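Prikow Linen Tea Towels, Set of 3

Back in stock! I've had so many emails about these since February that I started to feel guilty opening my inbox. The mill had a long pause while a loom was being mended, and then everything arrived at once, so the stockroom at Bonum is now mostly boxes of tea towels with me squeezed in behind them.

If you haven't met them before, these are the plain ones with the woven stripe down one side. They're pure linen, quite heavy, and they come out of the packet feeling a bit like cardboard. Please don't panic. Give them a few washes and they go beautifully soft, and they drink up water in a way cotton never has in my kitchen. I've been using mine for years (the blue set, which is now more of a grey) and they still dry a wine glass without leaving fluff all over it.

Colours this time are Oat, Slate and a new one called Semamcombe, a mossy green named after the village where my gran lived. I was going to keep that one for myself but Younes Farouk, who packs your orders and has much better taste than me, talked me into a full run.

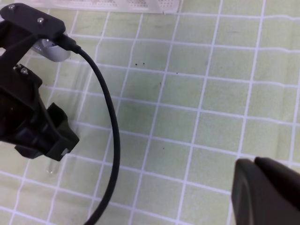
Now, colour, as it's what most of you write in about. Slate is the one that gets sent back, usually by people who were hoping for black. It's a soft mid grey with a bit of blue in it, and next to something truly black, like that thick cable with its matte finish, it would look pale. So if you've got black handles and a black kettle and you want everything to match, I'd go for Oat and enjoy the contrast. Semamcombe is darker than it looks on most phones, and I'm happy to post you a snippet first if you're dithering.

Washing: 40 degrees is fine, 60 if you've been mopping up curry. No fabric softener, please, it coats the fibres and they stop soaking things up. I line dry mine and never iron them, but they do press very nicely if you catch them while they're still damp. Expect them to shrink a little in the first wash. We cut them long to allow for it.

Each towel has a hanging loop sewn into the corner. The old loops were a bit mean, and a few of you told me so, so these ones are longer and will go over a chunky oven rail or one of the Quintela hooks.

Details
Set of 3, one colour per set
100% linen
Woven side stripe, hemmed on all sides
Longer hanging loop at the corner
Machine washable

Postage is free if you order 3 sets or more. Returns are fine for 15 days as long as they haven't been washed. We have 130 sets altogether and the next lot won't be woven until the autumn, so do shout if you'd like some put by.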